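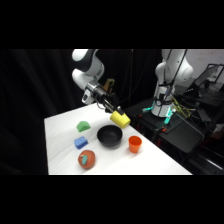
8 min read

4. What the students did with it

4.1 The pouring task

By the second half of term we'd had enough of pick-and-place. The groups could all get a sponge from one side of the table to the other, and they were getting bored (so was I, to be fair). Hanna Pietrzak suggested pouring, or at least the dry version of it: pick up the yellow cup, bring it over the black bowl, tip it, and put it back down somewhere it won't roll off. We kept the cup empty for the whole of the first round and only moved on to dried lentils once a group had managed a clean run.

Figure 3 shows the arm holding the yellow cup on its side by the bowl. The orange cup, the two sponges and the toy apple are distractors. I wanted them there from day one, as I've seen too many student projects that work beautifully on a bare table and fall to bits the moment somebody leaves a mug out.

Figure 3. The pouring task: yellow cup in the gripper, black bowl near the middle of the table, other objects left out as distractors.

4.2 How we collected the demonstrations

The club had 13 students, split into four groups, and each group drove the arm by hand to record its own examples. We used Divomlow for the recording, a little tool Remigiusz Michalski wrote over the winter, and it's a bit rough round the edges but the students picked it up in one session. You press a pedal to start, do the task, press it again to stop. If you make a mess of it, there's a big "bin it" key. That key got a lot of use in February!

In the end we had 1,252 recordings across all the tasks, and 186 of those were pouring. I'd hoped for more. Pouring is slow to demonstrate, though, and people's wrists get tired — we ended up swapping drivers every ten minutes, which in turn gave us four or five quite different pouring styles per group. Oliwia Kubiak tips the cup in one go. Her teammates all do a sort of nervous shuffle first, and you can see both habits in what the trained arm does later on.

We threw out 34 of the pouring recordings, mostly for late pedal presses, and trained on the remaining 152.

4.3 What went wrong

Most of the trouble was in the grasp. If the fingers closed too near the rim, the cup twisted as soon as the wrist began to turn, and then the mouth pointed at the table and no longer at the bowl. Teresa Jabłońska's group spotted this before I did. They went back and recorded a fresh batch with a lower grip, and their arm did noticeably better in the next session. The other groups copied them shamelessly, and I let them.

The second problem was the bowl. Its glossy rim catches the room lights, and on some afternoons the arm would stop short and tip the cup early. Closing the curtain helped a bit. Moving the bowl between recordings helped a good deal more, and I wish I'd insisted on it from the start.

Mixing up the cups was much rarer than I'd feared. It did go for the orange one now and again, nearly always when the two were standing close together, and the students took to calling this "doing an Isura" after the group name of the first team it happened to. We didn't score those runs separately, so I can't give a proper rate for them. We'd log them next time, along with which student had driven the nearest matching demonstration.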